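Stripping the Bed: Turnover Practice at Pendside

Lorna Pascual has overseen room turnover at the Pendside residence since it opened to long-stay guests. The building changes more than 345 beds in an average April, and Ms. Pascual maintains that the quality of each change is decided before a clean sheet leaves the cart.

"People want to see the made bed," she said during a Saturday morning visit to the residence. "I ask my staff to show me the bare mattress first. Everything comes off, and then we look."

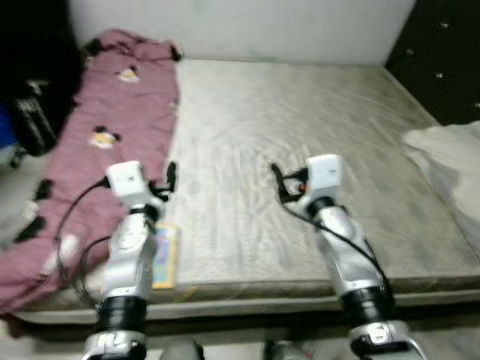

The procedure has four stages: strip, inspect, air and remake. Blankets and personal fabrics are handled apart from house linen. Guests at Pendside often bring a blanket from home, and these are returned to the same room folded, whether or not they match the furnishings. "A printed blanket may be the one thing in the room that belongs to the family," Ms. Pascual said. "It does not go into the general wash with our sheets."

Reynaldo Dalisay, who trains new attendants, described the inspection as the stage most easily rushed. Light marks and wrinkles in a quilted surface are common after long use, he noted, and attendants are taught to record them on the room card.

"You look across the mattress from the side, toward the wall," Mr. Dalisay said. "The stitching casts small shadows, and a stain shows differently from there than it does from above. Then you check the edge all the way along." 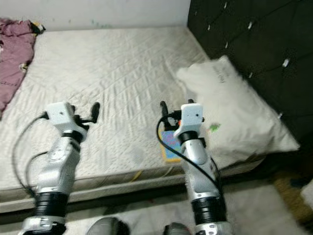
The quilted mattress with the pillow against the tufted headboard.

Tufted headboards require separate attention. Mr. Dalisay instructs attendants to work a soft brush along each fold before any bedding is replaced – dust that falls later will settle on the pillow. Pillows are stripped and checked along the seams, and those that have lost their shape are set aside for replacement.

The residence keeps 2,000 sheets in circulation. Ms. Pascual would like a larger reserve of mattress protectors, a request she has made for the coming year.

"A protector takes a minute to put on," she said. "I would sooner spend that minute than move a guest to another room at ten at night."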